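Teaching a rover to stay on the road, one thumb at a time

I have been walking behind a knee-high robot for most of the month and I am having the best time!

If you read the December post you'll know that Pouran Yazdani lent me her old Drenon rover after I moaned for a whole evening about my own one eating its gearbox. The plan was to get it following the lane by itself. I tried writing rules first (find the gray, find the green, stay on the gray), and it did fine until the gray stopped being one gray. Old repairs look like edges. Real edges have grass growing over them. I had a pile of exceptions and a rover that kept trying to visit the verge.

So now I drive it by hand and let it learn from me. I stroll along behind with the remote, it saves what its front camera sees together with where my thumb is on the stick, and at night the computer in the kitchen chews on the pairs. That's the whole trick, and it still tickles me that it works at all.

My first proper set was 2288 frames and I was very proud of it. Then Essam Mansour looked at my steering plot and asked why I had bothered, as it was almost a flat line. He was right. I'm a tidy driver! I kept the rover nicely in the middle, so it had never once seen what to do from anywhere else, and the first time it drifted left on its own it just kept on going, very calmly, into the grass.

The fix was to drive badly on purpose. I steer toward the verge with recording off, stop, switch recording on, and then drive back to the middle. Left side, right side, shallow angle, steep angle. It feels ridiculous and you do get looks (hello to the man with the two spaniels). I wanted 1000 frames of nothing but recoveries and got 433 before the battery went, but even that many made a difference I could see from behind. It wobbles, it thinks better of it, it comes back.

Other things I've picked up. Thumb sticks are twitchy, and the model learns the twitches, so I now smooth the steering over 3 frames before training. Flat white skies are lovely to record under, with no hard tree shadows lying across the asphalt, but I can't only go out on those days or it'll panic at the first sunny morning. And broken patches need a decision from me before I reach them. Some days I went around, some days straight over, and the rover learned to dither. I go around now, every time.

Marjan Taheri wants to try the next set with a steering wheel, and I've said yes before working out how to plug one in. Until then it's me, the remote and a flask of tea, starting from the near end of the lane again at eight tomorrow.

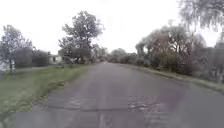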